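From: Nawal Bouzid
Subject: Re: [shop-automation] Gronden open day, worth the drive?

Amr Belkadi wrote:
> Did anyone get to the Gronden open day? Their flyer says the
> Volik cell sorts mixed items "with no programming." We have a
> kitting bench that eats two people a shift and my boss has now
> forwarded me that flyer three times. Before I book a visit I'd
> like to hear from somebody who stood there and watched.

Amr,

I went. Two hours each way, and I'd call it half worth it.

The talk first. It ran long and was mostly slides. The number they kept going back to was 3,219 logged picks, of which 2,219 were "clean." I asked what happened to the other thousand and was told they were "recovered." By the arm or by a person? Both, apparently. No split. I asked again at the coffee break and got a business card.

The demo itself was toys. One red and black arm over a green table, a gray bin full of soft toys and odds and ends on one side, and a box in yellow, blue and pink sections on the other. 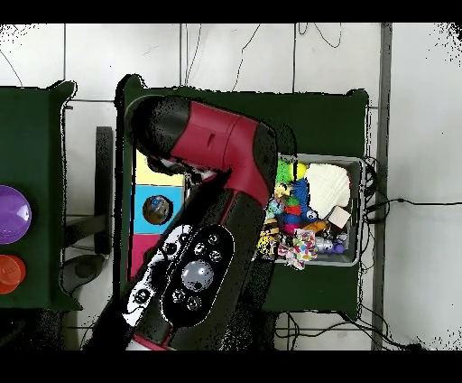
Same table in both, and the bin is packed either way. 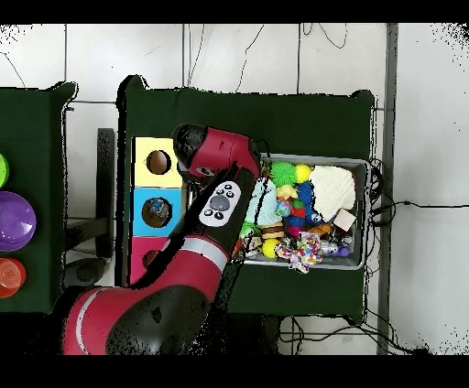
I don't mind toys. Plush is a fair test of grip, and a knotted rope is a nasty thing to pick. But a stuffed bee forgives you for being half an inch off, and your brackets won't. I asked if they would run a few steel parts I had brought in my coat pocket. They would not, for insurance reasons.

Nathalie Turcotte wrote back to me off list that she saw the Volik cell in April, and she thinks I'm being too hard on it. Her view is that the grip was never the weak spot, that the vision is better than what we all bought five years ago, and that anybody with a messy bin should at least send in sample parts and make Gronden run them on paper terms. She also said the quote she got left out the guarding.

Fair enough on the vision. I still didn't get a cycle time. The rep said it "depends on the mix," so I timed it on my phone and got 52 seconds for one pick, counting a pause while somebody typed at the laptop. One pick proves nothing, I know, but it's one more than the flyer gives you.

If you do go, bring your own parts in a box and mail them a list a week before so they can't say insurance. Get the "recovered" number in writing. Parking is behind the building, and the front door sticks.

Nawal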